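Stop Trusting the Date on the Carton

My mother never looked at a date on a carton of milk. She smelled it, and if it smelled fine she poured it. I grew up in Altdale, moved away for work, and somewhere along the line became a person who throws out yogurt on a Tuesday because the lid says Monday.

I think we should go back to her way. Most dates on packaged food tell you when the maker thinks it tastes best. They say little about what happens if you eat it 2 days later. We read them as a warning anyway, and a lot of good food ends up in the trash. 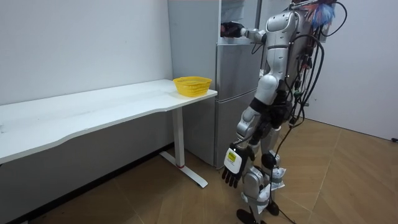

Nilton Marulanda ran a small grocery in Rurnadar when I lived there, and he used to mark down anything close to its date. He told me people would walk past half-price cheese to pay full price for the same cheese with a later stamp. I did it too. I have no idea what I thought I was buying.

There are limits. Baby formula is different, and so is deli meat – I follow those labels and would not argue with anyone who does. But hard cheese, eggs, bread and pickles deserve a look and a sniff before they go.

I would like to see stores drop the date on foods that don't need one. Until then, I keep a shelf for things to eat first, and I check it before I shop. Last month I threw out one lemon and half a bag of spinach.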